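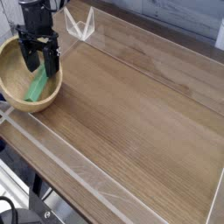

6.4 Gripper stops above the bowl and does not close (fault 13)

Fault 13 is raised when the close command has been sent and the finger position has not changed within 500 ms. The arm holds its position and the fingers stay open.

CAUTION: The fingers can close without warning when the fault is cleared. Keep hands out of the bowl until step 3 is complete.

1. Press the stop button on the Justanell controller. Do not use the pause key. Pause leaves the gripper powered.

2. Wait for the gripper status to read OFF.

3. Turn the gripper supply switch to 0 and fit the lockout tag.

4. Move each finger by hand through its full travel. If either finger binds, go to 6.5.

5. Check the finger screws. Replace any that are loose. Do not reuse thread locker.

6. Remove the tag, restore power and run HOME GRIPPER with the bowl taken off the table.

7. Read the open position on the service page. The accepted range is 1,705 to 1,741 counts. Outside this range, recalibrate as in 6.7.

8. Put the bowl back and run one pick at low speed.

Note: A soft block can be squeezed without raising a fault. Check the grip force setting before you change blocks.

If fault 13 comes back, leave the cell locked out and send the log file to Flundbridge service, attention Ostap Vakulenko.

Section revised October 26, 2021.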